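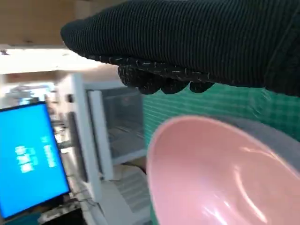 # Table props: bowl and bread set

Last updated: Sun 23 January

Notes on the props for the Omley serving tasks. Short version, will tidy up later.

## What's in it

- pink plastic bowl, glossy inside
- small round bread rolls, lumpy tops, browned
- green checkered cloth or mat, see Hartley list for the size

Set has 200 clips, 11 of them still unlabeled. Kendra Caron has the label sheet, ask her before renaming anyting.

## Labels

"roll" for any small bun. Don't use "bread", Dilta already has that for sliced loaves.
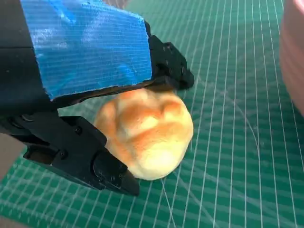

"bowl" stays "bowl" whatever the color. Color goes in the second column, lower case, one word.

## Known problems

- glare on the bowl in a lot of clips
- duplicate names in the January folder, fix is on the Ilbridge branch, not merged yet
- column order differnt in the first 20 rows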